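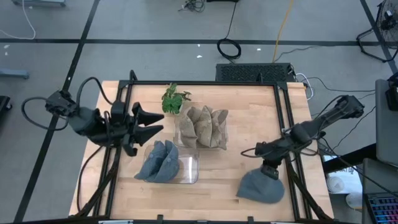 Cell 4, second table, grey and tan sort.

The handover sheet for Cell 4 had eleven fields and Tamsin Goodwin filled in nine of them. The other two, operator fatigue and operator comments, had been carried over from the old bench sheet when Atmont bought the cells, and no one had told the print room to take them off. She wrote a short line through each and signed at the bottom.

The old bench had run along the north wall. Two people sorted hats there, grey knit to one side, tan weave to the other, and the target was 165 pieces an hour between them. The cell did 159. The difference had been discussed at the Hernora site in December, over a bad phone line, and it was agreed that the cell did not stop for lunch.

Hajar Zerouali had been one of the two people. She was now Cell Attendant, Grade B. Her duties were to bring full bins in, take sorted tubs out, clear faults and keep a record of the faults cleared. The record was kept in a program called Cludari, which timed out if it was left alone during a fault, so that she generally had to log in twice to say that one thing had gone wrong.

"Left arm's waiting again," she said.

Tamsin looked. The left gripper was open over the wood, a little short of the tubs. The right one was down on a grey hat.

"Waiting for what?"

"For the right one to let go. It won't let go until it's sure it's got hold."

"Is that a fault?"

"After forty seconds it's a fault. Before that it's a pause."

They stood and let it be a pause. The plant was still behind the tan tub. Hajar had put it there in the first week, and the arms had been taught with it in place. When Octavio Quintero from Dvorak came to service the cell he had moved it to a window sill, and the rate had dropped until he put it back. He wrote it into the layout drawing as Item 17, fixed, do not remove. It was watered on the early shift.

"Gallardo asked me what I do now," Hajar said. "At the canteen. I said I watch it."

"What did he say?"

"He said he used to watch me."

Eusebio Gallardo had been the bench supervisor for both sides of the north wall. He now looked after goods inward, where there was still lifting.

The right arm closed, raised the hat a hand's width and dropped it. The cell gave its two tones. Hajar pressed the hold button, reached in under the arm and took the hat by its crown. She turned it the right way out with her thumb, folded it once and stood it in the near tub with the other greys. She did this without looking at it. Then she stepped back behind the line, released the hold and went to the keyboard.

"Log in, log in," she said. She typed the fault code. Under action taken, the program offered Reset, Reposition and Call Engineer. She chose Reposition.

"It doesn't count that one as yours," Tamsin said.

"It counts it as the cell's. Over 1593 this month, and some of those are mine."

"Do you keep a note?"

"No. Where would I put it?"

Tamsin turned the sheet round on the clipboard. She struck out her line through operator comments, initialled the change and passed the pen across.

Hajar read the field heading. The left arm had started to move again. She wrote, in capitals, RIGHT ARM DOES NOT TURN THEM FIRST, and under it, after a moment, SHOW IT HOW. Then she gave the clipboard back and went to fetch the next bin.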